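Saturday, after lunch

Came in to "just finish off" the goblet task, a phrase I should be fined for using. The count stood at 1,086 good examples this morning and the target is 2,116, so finishing off means most of August.

The job is bar service, more or less. Goblet, bowl of fake ice, and the cream tray with the rabbit on it, which Mingxuan bought and defends. I drive both arms, the model watches, and one day it does the whole thing without me and I go home early. Keir thinks 326 more would do. Keir does not have to collect them.

Right arm on the stem glass, left arm over the tray, green lights on both bases. My shoulders were up by my ears. 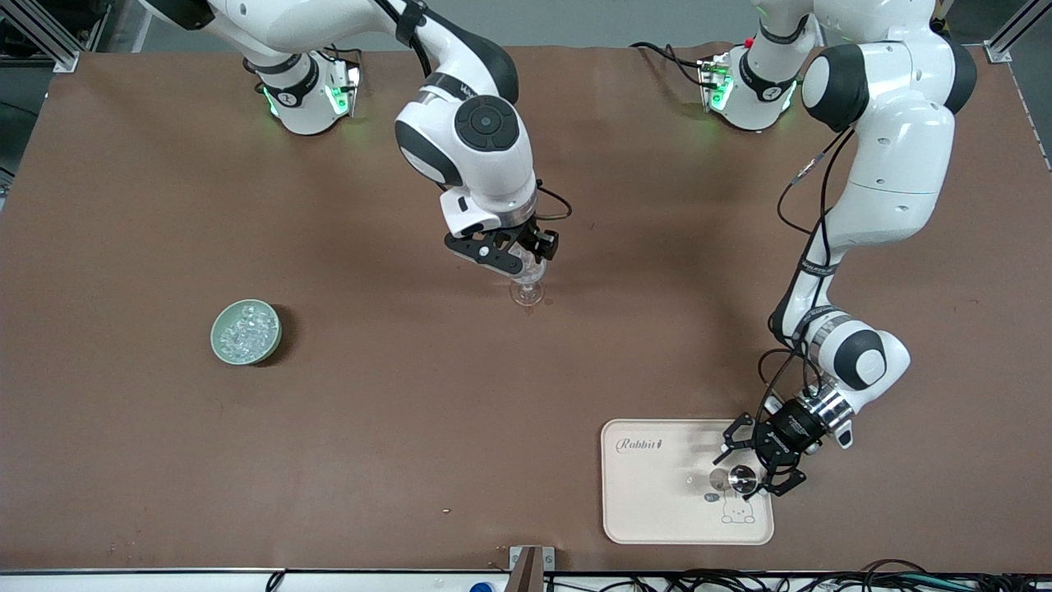 Evening

Threw out 21 takes. In most of them I hesitated over the grasp, and the last thing we need is a policy that has learned to dither – it would get that from me, along with the bad left-hand habits. Bevan wants the bowl moved between takes so the thing doesn't memorize one spot. Fair. I had been leaving it where I liked it.

Wrote up the rejects, backed up the rest, ate a cereal bar over the keyboard. Monday I have to ask Willy for more disk space. He will sigh first and then say yes.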